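Leftovers and the Fridge: Frequently Asked Questions

Compiled for members of the Nustville Supper Club, who keep asking

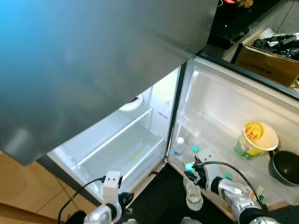
How long can I keep cooked leftovers?

Three to four days in the refrigerator for most things: soups, stews, roast chicken, cooked vegetables, pasta. If you won't get to them by then, freeze them on day one or two. Freezing on day four is a form of denial.

Do I have to let food cool before I put it away?

No. Your grandmother was protecting an icebox. Get food into the fridge within two hours of cooking, or one hour if the kitchen is over 90 degrees. A big pot of chili should be split into shallow containers first, or the middle will still be warm at bedtime.

What temperature should the fridge be?

At or below 40 degrees Fahrenheit. The dial that goes from 1 to 7 is not a thermometer, and no two manufacturers agree on which end is cold. Buy a cheap fridge thermometer, leave it on the middle shelf overnight, and read it before anyone has opened the door for breakfast.

Is the "best by" date the law?

It's the maker's guess about quality. Yogurt a few days past it is usually fine if it has been kept cold. Infant formula is the exception, and there you follow the date to the letter.

Can I just smell it?

You can, and it will tell you whether the food is unpleasant. The bacteria that make people sick often have no smell at all, so a passing grade from your nose covers only part of the exam. This applies to spouses' noses too.

Can I cut the mold off?

On hard cheese, yes — take an inch around and below the spot, and keep the knife out of the mold. Firm vegetables like carrots and cabbage get the same treatment. Bread, soft cheese, jam, yogurt and cooked leftovers go in the trash, all of it, even the side that looks innocent.

What about rice?

Rice has a bad reputation and has earned some of it. Chill it quickly, eat it within a few days, and reheat it until it steams. The pot left on the stove overnight is not breakfast.

How many times can I reheat the same dish?

Take out the portion you want and heat that to 165 degrees. Hauling the whole lasagna in and out every evening does it no favors, and by Thursday it tastes like the pan.

Where does everything go?

Raw meat on the lowest shelf, in something with sides. Milk and eggs on an inner shelf, away from the door, whatever the molded egg tray seems to be telling you. The door is for mustard, of which you have too much.

Do I need to label things?

Masking tape and a marker, dish and date. "Soup" is not enough. We have all owned a container marked "soup."

Who do I ask if my question isn't here?

Styliani Panagiotou answers the club's mail on food storage. She would like it known that she can't judge a casserole from a description, and that if you're writing to ask, you probably already threw it out in your heart.

Last updated September 2021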